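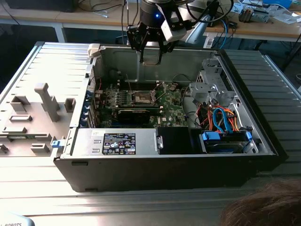
From: Derek Catterall
To: Trolside repair list
Date: May 2020
Subject: Re: [trolside-repair] Stripping the old towers, what to keep

Nasrin Bahrami wrote:

> I have one of the black towers open and I'm not sure how far to go
> with it. Do we want them taken down to the bare case, or just the
> drive and memory out? Also the drive cage won't budge and I don't
> want to force it. Trevor said there's a screw but I can't find it.
>
> Second thing, are we keeping the graphics cards or do they go in
> with the boards?
>
> Nasrin

Nasrin,

Not to the bare case. We went down that road in October with the Penrose machines and ended up with 15 empty shells in the hallway and no one who wanted them. Leave the board, the power supply and the front panel wiring where they are unless the machine is dead. If it's dead, tag it and Dennis will decide.

What should come out of every one of them:

Hard drive. It sits in the bay with a blue plastic piece on each side. Squeeze both, lift straight out. Take the data and power cables off first, and pull on the plug, not the cable. The rails stay on the drive until it has been wiped, then they go in the tub marked RAILS. We are short of rails.

Processor, if the machine is on the pull list. Lever down and out, plate up, lift the chip straight out with two fingers on the edges. Then close the plate again over the socket. I've had two boards come back with bent pins and in both cases the socket had been left open on a shelf. If you still have any of the plastic socket covers from Allitz, use those.

Graphics card. Keep them, separate from the boards. There are 7 in the box at the moment and Beverley has people asking. The cards in these towers are held by the blue latches at the back of the case, so no screwdriver. Swing the latch open, press the small tab at the end of the slot, and lift evenly. Put the card in a gray bag and write the tower number on the bag.

On the cage, Trevor is thinking of the Piltudel cases, which do have a screw. I haven't taken the cage out of one of these and I'd leave it alone. You can reach everything on the list with it in place. If the cables are tangled around it, unplug them at the board end and lay them over the top.

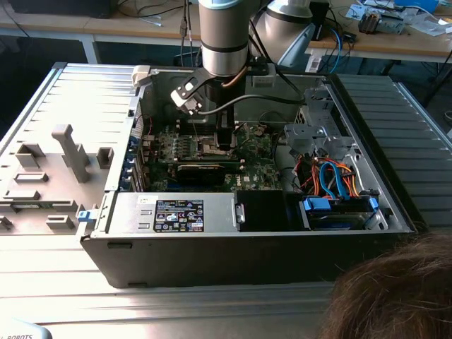

One of the Dell towers, side panel off and set down to the left.

Side panels: please keep each one with its own case. They look the same but there are two versions and the plastic guides on the inside are in different places. I spent most of an afternoon trying panels on cases last time. Lay it next to the tower while you work, inside face up, and put it back on before the tower leaves the bench, even if it's going for scrap.

For the sheet, one line per tower: number, what came out, what went in the bag, initials. Don't bother with serial numbers for the cards. Do write them down for the drives, because Beverley has to match them against the wipe log.

We have 78 towers on the list and around 50 still to open. There's no hurry on them. I would sooner have three done with the sheet filled in than ten with parts loose in a box.

The thermal paste is nearly finished. Dennis, can you add two tubes to the next order? Also more of the small gray bags, the large ones are no use for cards.

Derek

--
trolside-repair mailing list
To leave the list, send a blank message with "unsubscribe" in the subject line.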